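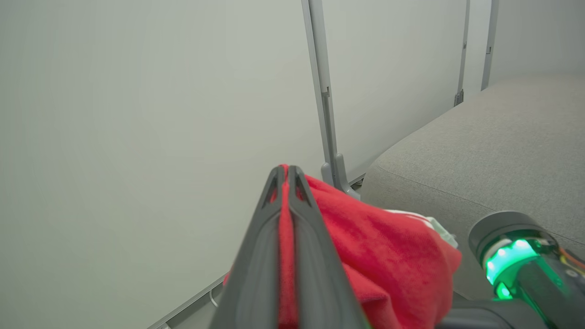
Notes pour l'intervention « Plier petit, ranger debout »
Durée : 40 minutes plus les questions. Commencer à l'heure même si la salle se remplit encore.

Ouverture (5 minutes)
Bonjour à tous ! Demander qui a plié du linge cette semaine. Puis : qui a plié ses chiffons ? En général les mains redescendent et ça rit un peu. Enchaîner tout de suite : je vais vous parler des chiffons, des serviettes d'invités, des petits carrés d'éponge, de tout ce qu'on fourre en boule au fond d'un tiroir, et j'adore ça.
Raconter l'atelier de Torvik. Une buanderie commune, 334 pièces de petit linge sorties des placards en une matinée, et le tas au milieu de la table. Ne pas traîner sur l'anecdote, deux minutes maximum.

Le tas
Point important : on ne plie pas en piochant. On commence par défaire la boule. Un linge en éponge ou en polaire s'accroche à ses voisins, on en soulève un et il en vient trois. Montrer le geste : saisir par un pli du milieu, lever, secouer une fois, laisser pendre. Le coin le plus bas se trouve tout seul, et de là on remonte le long de l'ourlet jusqu'au suivant.
Faire essayer le premier rang. Prévoir des tissus de couleurs franches, le rouge se voit très bien du fond de la salle. Éviter le blanc sur la nappe blanche (erreur de Plevness, on ne distinguait rien du tout).

Trier avant de plier
Par matière d'abord, par taille ensuite, la couleur en dernier. Je sais que la tentation est de faire un arc-en-ciel, et c'est magnifique, mais une microfibre et une éponge n'ont pas la même épaisseur une fois pliées et la rangée s'écroule.
Citer Trygve Rønning, qui m'a appris à trier les yeux fermés, au toucher. Faire l'exercice si on est en avance : deux volontaires, un sac, 1 minute. Succès garanti et tout le monde se réveille !
Attention aux rouges foncés neufs : à laver à part les premières fois. Quelqu'un posera la question, donc le dire avant.

Le pliage (démonstration, 10 minutes)
Poser à plat, lisser du centre vers les bords avec le plat de la main.
Plier en deux, bord à bord, ourlets à l'intérieur.
Plier en trois dans l'autre sens.
Poser debout. S'il tient, c'est bon. S'il s'ouvre, reprendre le dernier pli un peu plus serré.
Refaire une fois lentement, sans parler. Vraiment sans parler, je l'oublie toujours.
Pour les tissus pelucheux, ne pas appuyer comme une brute : on écrase les boucles et le paquet regonfle dix minutes plus tard. Une pression légère, puis on laisse le voisin faire le travail.

Le tiroir
Ranger de l'avant vers l'arrière, tranche vers le haut. Sortir le bac Grukine à ce moment et le remplir devant eux. Laisser de la place pour passer deux doigts, sinon tout remonte d'un coup.
Chiffres de Torvik, pour ceux qui aiment ça : 133 pièces gardées pour la cuisine et la salle de bains, le reste parti à l'atelier de peinture, ravi de l'aubaine.

Questions probables
Faut-il repasser ? Non, trois fois non, sauf les torchons en lin si cela vous fait plaisir.
Et les chaussettes dépareillées ? Répondre qu'il me faudrait une autre conférence (elle existe, je la donne à Pastley en juillet).
L'adoucissant ? Pas sur l'éponge ni sur la microfibre, elles absorbent moins bien ensuite.

Pour finir
Distribuer un carré de tissu par personne et plier tous ensemble, debout, musique en fond. Passer dans les rangs. Récupérer les carrés à la sortie dans la corbeille près de la porte, et penser à reprendre la rallonge.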